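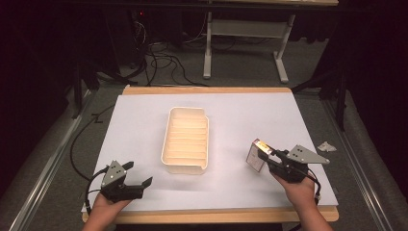
Wernlow Pantry Imports brings olive oil, vinegar and preserved vegetables from small growers to independent grocers and restaurant kitchens. The company was founded by Hartmut Brandes, who had spent much of his working life buying for delicatessens and wanted to deal with growers directly. He remains managing director and still tastes every new oil before it is listed.

## What we do

We buy from 12 family farms and cooperatives, most of which have supplied us since our early years. Prices are agreed with each grower before the harvest begins and are honored in poor seasons as well as good ones. When a crop fails, we reduce the quantity we offer our customers – we do not blend in oil from elsewhere to make up the difference.

Our current list runs to 209 products. New-season oils normally arrive in March and are stored in the dark at our Jidby warehouse, where each delivery is sampled, labeled with its harvest year and released for sale.

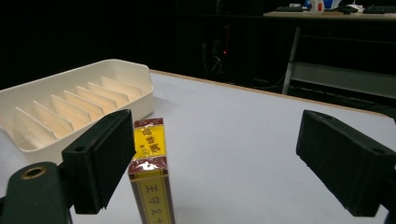 Orders are packed at the same site and delivered by our own drivers within the region. Customers farther away are served through our partner depot in Pundton, which can hold up to 2,000 cases.

## Our people

Wernlow employs a permanent staff of eight. New employees spend their first weeks in the warehouse, whatever position they have been hired for, and each member of staff visits at least one grower during the harvest.

## Visiting us

The tasting room in Jidby is open to trade customers by appointment. Tastings are led by a member of the buying team and include oils not yet on the general list. Requests from cooking schools are also welcome and should be sent to the Sæther office, which handles all education inquiries.
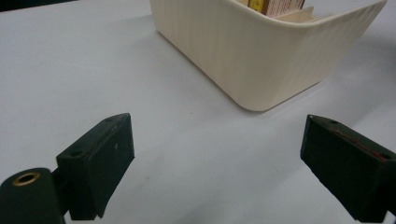 *Cream-colored ribbed basket on a tabletop*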